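Convocatoria de participantes – Estudio Lumbao sobre términos de color en español

Se buscan hablantes nativos de español para un estudio léxico sobre la denominación de colores de saturación baja y media. El estudio compara el vocabulario cromático de hablantes sin formación específica con el de personas que trabajan con cartas de color (imprenta, pintura, textil, restauración). La recogida de datos se hace en el laboratorio de Stusstead durante el mes de agosto.

El corpus de partida reúne 1.642 respuestas escritas, obtenidas en una fase anterior en línea. En esa fase no se controlaron la pantalla ni la iluminación, por lo que ahora se repite en cabina. 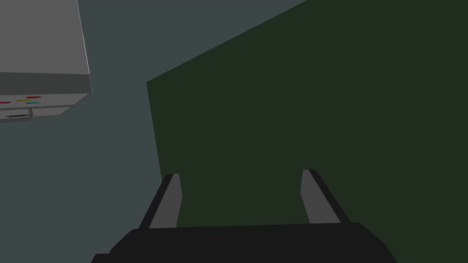 La tarea principal es de denominación libre: se indica una zona de color y el participante escribe el nombre que usaría en una conversación corriente. No se dan opciones. Para una superficie como la verde que asoma entre las dos piezas de cara gris claro se admite tanto «verde» como un término compuesto o comparativo; también se admite «no sé». Los adjetivos de intensidad (claro, oscuro, apagado) se registran por separado y no cuentan como término básico.

Requisitos

Español como primera lengua, en cualquiera de sus variedades.
Edad mínima de 18 años.
Visión normal o corregida. Las lentes con filtro de color o fotocromáticas no son válidas para la sesión.
No haber participado en la fase en línea.

Antes de empezar se pasa una prueba breve de visión cromática. Quien no la supere no realiza la tarea, pero percibe la compensación de asistencia.
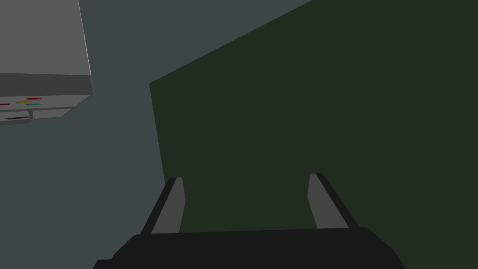 El grupo con formación tiene un requisito adicional: dos años de trabajo habitual con muestras o cartas normalizadas. Basta un certificado de empresa o, en el caso de autónomos, una declaración firmada. La formación académica en bellas artes sin ejercicio profesional no computa; esas candidaturas se excluyen de ambos grupos.

Desarrollo de la sesión

La sesión dura 90 minutos y consta de 11 bloques con descansos entre ellos. Los primeros son de denominación libre, los intermedios de agrupación y el último de verificación: se repiten estímulos ya vistos para medir la consistencia de cada hablante. Las respuestas se teclean. El programa de presentación, Ella, guarda el texto y el tiempo de respuesta; no se graba voz.

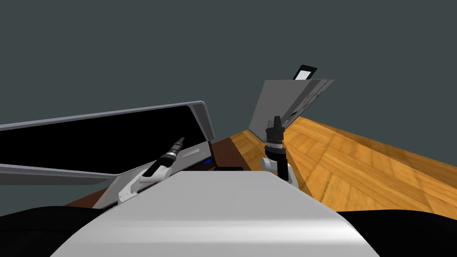 Compensación y datos personales

Se abonan 27 euros por sesión completa, por transferencia. Los gastos de desplazamiento no se reembolsan. Las respuestas se almacenan con un código y el fichero de correspondencia se destruye al cerrar el estudio – hasta ese momento puede solicitarse la supresión sin indicar motivo.

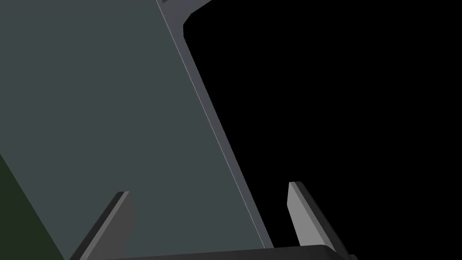
Tiempo de lectura: 3 min

Inscripción

Las solicitudes se presentan mediante el formulario de la página del estudio, indicando variedad de español, profesión actual y franja preferida (mañana, de 9:30 a 13:00, o tarde, de 15:30 a 19:00). La asignación de plazas sigue el orden de entrada dentro de cada grupo. Se confirma por correo; si no se responde a la confirmación en tres días, la plaza pasa a la lista de espera.

Consultas sobre el procedimiento: Saadet Duman. Consultas sobre pagos y certificados de participación: Rin Ogura.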